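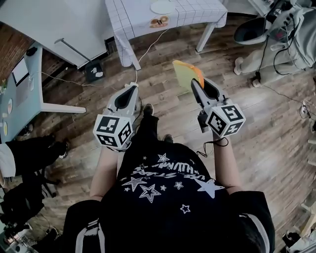
Can a robot do my chores yet? Your questions, my answers

3 min read

I get a lot of post about this, so I've put the usual ones together.

Can I buy a robot that clears the table?
Not one I'd trust with my plates. I watched the Sartori arm try it in May and it managed a plate and a bun very nicely, then spent ages dithering over a fork. Lovely to watch, hopeless if you want your tea.

Why is it so hard? My dishwasher's been fine for years!
Your dishwasher gets everything handed to it. Picking things up is the hard bit - anything thin, floppy or foldable is a pain, and every house keeps its stuff somewhere different.

How do they learn?
Mostly by copying people. Someone does the job with a gripper in each hand, the patterned cubes on the grippers help work out where they are, and the robot learns from the recordings. Zetov told me they used 722 goes at one table-laying job (and they wanted 1000).

Is it any better on the shop floor?
Yes, much. At Sastell I saw an arm pack 116 boxes before anyone had to step in. Same box, same belt, same spot every time - that's the sort of work I'd hand over tomorrow.

What about laundry?
Towels, slowly. Fitted sheets, no, but then I can't fold those either.

Should I wait for the Grekex home model?
I would, if you're only after help with the washing up. I'd want to see it in a messy kitchen first, preferably mine.

Recent posts
- Robot hoovers and stairs: still no
- My week with the Grekex window cleaner
- What a gripper can't feel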